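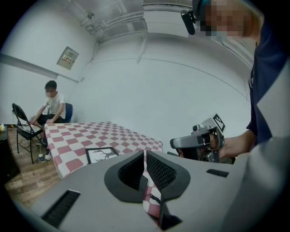
Gripper notebook – Lerville bench
November
Filed under: Hand tools / Wrist cameras / Bench notes

Set up in the room with the checkered tablecloth. Purpose of the day was to compare the two hand-held grippers, the Zallitz and the Erraji, on the same flat pickups and decide which one goes forward to the arm. Both have been sitting on the shelf with half-finished notes against them, so I started over and ignored the old numbers.

Configuration as run

Zallitz: stock body, mesh pads, firmware as it came back from the last update. Wrist camera on the wide lens. Trigger spring is the softer of the two we have.

Erraji: stock body, original pads, tag mount tightened before starting. Wrist camera on the same wide lens so that the comparison is fair. Trigger spring as delivered. I meant to fit the soft spring here too and did not have the right driver in the room.

Lighting was the ceiling lights only. Exposure locked on both cameras after a warm-up, white balance locked as well. I forgot the white balance on the first Zallitz batch and threw that batch out.

Objects: the framed antler print, a paper cup, a short offcut of aluminum channel, a folded cloth, a wooden spoon, and a coil of thin cable. That makes 6. The antler print is the awkward one and I would like to keep it in the set for that reason. It is flat, the frame gives you very little edge to get under, and the picture is black on white, so it upsets anything in the tracker that is looking for high-contrast shapes.

Morning

Started with the Zallitz. The wide opening is forgiving. You can come in well off center on the spoon or the channel and the pads still close on it. Closing feel is even from start to finish, no notch in the travel. The folded cloth was easy every time.

The print was a different matter. Coming straight down on it does nothing. You have to tip the tool, catch the frame by its long side, and lift with the wrist. With the Zallitz body being as broad as it is, tipping puts the lower housing against the table before the pads are low enough. I got it by sliding the print toward the table edge first and pinching the overhang. That counts as a success under our rules, but on the arm it would be a second motion to plan, and I have marked those runs separately.

The cable coil behaved better than expected. The mesh takes hold of it without needing a full squeeze. On release it sometimes hangs on to one side for a moment and then drops. Not a problem for a person, who waits without thinking about it. Could be a problem for a policy trained on short clips, where the gripper is open and the object is still in it.

Battery on the Zallitz recorder lasted the morning with the screen dimmed. Left it charging over lunch.

Early afternoon

Erraji next. It is the lighter tool in the hand and I notice it most at the end of a reach. Trigger is stiffer and there is a definite point where it goes from free travel to load. I don't mind that. The other operator did mind and asked for the soft spring after the first batch.

On the print the Erraji is clearly better. The fingers get low enough to catch the frame without moving it to the edge, provided you come in from the long side. From the short side it skids. We tried that several times with different approach angles and it skidded in all of them, so I stopped.

On the spoon it is worse. The fingers are narrower, and if you are off by much the spoon rolls away. A person corrects for it at once and it makes the clips look busy, with a lot of small hunting motion before contact. I would rather have clean approaches in the data even if they are slower.

Cup: no difference worth writing down. Channel: no difference, except that the Erraji leaves a faint mark on the anodizing. Check whether this is pad material or something already on the pad. Wiped the pads with alcohol and will look again tomorrow.

Tracking

Tracker ran off the fiducial tag on top of the tool, with the head camera as the second view. The two streams were started from the same button and checked with a hand clap at the beginning and end of each batch.

Tag loss happened in 2 places. The first is when the operator rolls the tool outward to get under the print, and the tag turns away from the head camera. The second is near the end of a long reach, where the tag is small in the view and the angle is shallow. Both recover on their own once the tool comes back level. The gap is filled by interpolation at the moment, and on the roll the filled path is visibly wrong: it cuts the corner and goes through the table.

Options as I see them:

– Second tag on the side of the body, with the offset measured properly this time.
– Tilt the existing mount so the tag faces the head camera more directly during a roll.
– Rely on the wrist camera for those stretches and let the visual odometry carry it.

I tried the tilt on the Erraji with a shim under one side of the mount. It helped on the roll and cost a little at the far reach. Worth doing properly with a printed wedge. The shim is masking tape and a folded card and should not be left on.

The tablecloth deserves a line of its own. Red and white squares give the odometry plenty of corners to hold on to, and drift over a batch was low. But they are all the same corner. On fast sideways moves the estimate slipped by what looked like one whole square and then carried on happily from the wrong place. It did this on the Zallitz batch and again on the Erraji batch, so it is the cloth and the software and has nothing to do with the tool. Slower moves, or a few odd objects left on the table as landmarks, and it goes away. I left the print out for one batch as a landmark when it was not the target and had no slips in that batch. One batch is not enough to say so in the report.

Wide lens distortion is heavy toward the edges of the view. The current calibration is good in the middle and poor in the outer part. Recalibrate with the board held much closer to the corners than we did last time.

Late afternoon

Swapped operators between tools to see how much of this is the hand. Quite a lot of it. The spoon trouble on the Erraji nearly went away with a person who approaches from above with the wrist locked. The print trouble on the Zallitz did not go away with anyone. I take that as real.

We also ran 3 batches with the Hornside controller in the loop, replaying recorded trigger travel to the bench actuator. Zallitz travel replays cleanly. Erraji travel replays with a small overshoot at the load point, where the operator pushes through the stiff part and the finger arrives early. Low-pass filtering the trigger signal takes it out but adds delay. The soft spring might fix it at the source, which is another reason to find the driver.

Cables on the floor were rerouted once during the session. They should go along the wall before the next one.

Where it stands

No decision yet. Leaning Zallitz for general pickups and Erraji for anything flat. If we are only allowed one on the arm, it depends on how many flat objects end up in the final set, and that list is not settled. I do not want to pick the gripper first and then choose objects that suit it.

To do

– Soft spring on the Erraji, then repeat spoon and print.
– Print the wedge for the tag mount, 2 copies.
– Measure side tag offset on both bodies.
– Recalibrate both wrist cameras, corners included.
– Repeat the landmark batch on the checkered cloth, and once on a plain cloth.
– Flag the slid-to-edge print runs in the log so they can be filtered out.
– Look at the Erraji pads under the magnifier for the marking on the channel.
– Ask Hornside whether the filter delay can be compensated on their side.

Clips copied to the shared drive under the Lerville folder. The discarded Zallitz batch is in there too, with "wb" at the front of the name. Don't use it.

Recent entries
Trigger springs, stiff and soft
Hornside controller: first power-up
Wrist camera mounts, second print
Zallitz pads after cleaning
Clock sync between head and wrist views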